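Subject: Re: [tableware] Upright holders vs. stacking for mixed plate sizes
From: Joaquim Ramalho
Date: 2019-11-19
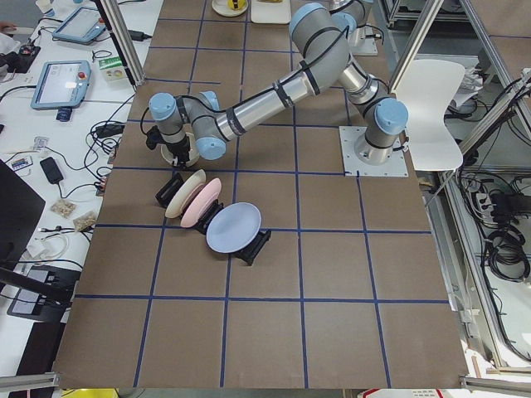 Three plates in single black holders, diagonal row, cup behind. Largest plate is the lavender-blue one.

Noreen, answers to your points below, in order.

Noreen Ó Conaill wrote:
> I have 18 plates from two Baptista sets and one shelf to put
> them on. Stacked, the small ones end up on top and I have to
> lift everything to reach a dinner plate. Are single holders
> worth it over a one-piece rack like the Ronden? And do you
> line them up square to the shelf or at an angle?

Single holders against a rack: the Ronden has fixed slots at one pitch. With plates all of one size that is fine. With mixed sizes the pitch has to suit the deepest rim, and the small plates then lean further than they should. Single holders can be set at whatever spacing each plate needs. The drawback is that they move. On a painted shelf mine crept forward every time I pulled a plate out, until I put thin cork under them in July.

Angle: I use a diagonal. Each plate overlaps the next a little, so the row is shorter from left to right than it would be with the plates laid out side by side, and you can still get a thumb on every rim. In the picture the cream and pink plates overlap and the lavender-blue one is set a bit further along. I leave the larger gap before the largest plate - otherwise its rim knocks the neighbor on the way out.

Lean: a slight tilt is what you want. Dead upright, a plate rocks in the slot. If it leans too far, the weight goes onto one edge of the holder and the foot lifts on the other side. Check this with the heaviest plate first.

Depth: measure your shelf before you order anything. My dinner plates are 27 cm across and need the full height between shelves plus 3 cm of clearance to lift them out. If you have less than that, stay with stacking and split the stack by size.

Cups: I keep them at the back end of the row, next to the smallest plate. Bowls do not work in these holders at all.

For 18 plates I would not buy 18 holders. Put the 5 you use most in holders and stack the rest by diameter next to them. The Stoneck holders have a longer base than the Piveck ones, so use those for the large plates if you can find both.

Does your shelf have a front lip? If it does, skip the cork.

Joaquim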